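Swimming Outdoors Until December: A Talk with Genowefa Michalski

Genowefa Michalski had been in the lake at Breltcombe for 12 minutes when I got there, and she was singing. I could hear her from the parking lot! By the time I found the path down to the dock she was climbing out, red from the neck down and grinning, and the first thing she said to me was, "You brought a suit, right?"

I had not brought a suit. We sat in her car with the heater going and talked for most of the morning.

Michalski started swimming outdoors at 51, after a knee operation ended her running. A neighbor took her to Breltcombe one August evening and she has been going ever since, first through September, then October, and now right up to December, when the town pulls the dock out. "The first fall I kept saying this is my last one," she told me. "I said it five weeks in a row. My husband stopped answering."

She swims 800 yards in summer, out to the old raft and back along the reeds. In November she might do a tenth of that. She is firm about this, and it's the part she wishes more beginners would hear. "People want the distance. They swam it in July so they think it's theirs. The cold takes it back, and you have to let it. Get out while you still feel great."
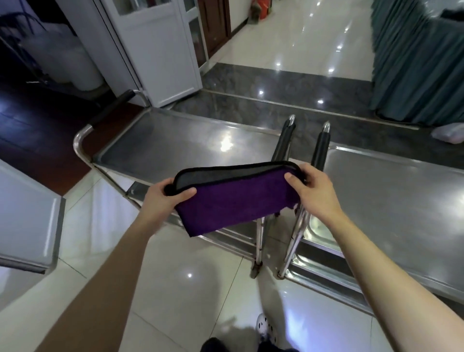 Getting warm again is a skill of its own, and Michalski gets very animated about it. Her order never changes: hat on first, wet top off, dry top on, then everything else. She lays her clothes out in that order before she goes in, with the socks already turned down so cold fingers can manage them. She gave up on big cotton beach towels years ago and now tells everyone to get microfiber, like the purple one with the gray reverse and the thin black edging. "It folds down to nothing and it goes in the bag with the thermos," she said. A little fraying at the corner doesn't bother her one bit. What goes in the thermos is hot black currant juice, and she pours it before she ties her shoes.

I asked whether she ever gets scared. She thought about that for a while. "At Kultodmont, once. It's a quarry, so there's no shallow part, you go straight in off the ledge. I couldn't get my breath and I forgot everything I tell other people. Then I remembered to float, and it passed." She has been back many times, always with Dorottya Vida, her regular swimming partner, and she won't go there alone.

Vida keeps the log, a fat green notebook with water temperatures going back 900 swims. "She writes down the birds too," Michalski said. "I think she'd give up the swimming before the birds."

Next summer the two of them are planning a week of lakes up around Zikcombe, which neither has ever seen. They've already argued over the map. Michalski wants a new lake every day, and Vida wants to find one good one and stay put.

Before I left she walked me down to the dock and made me put my hand in. It was freezing, and I've thought about it every day since. I'm going back in May, with a suit.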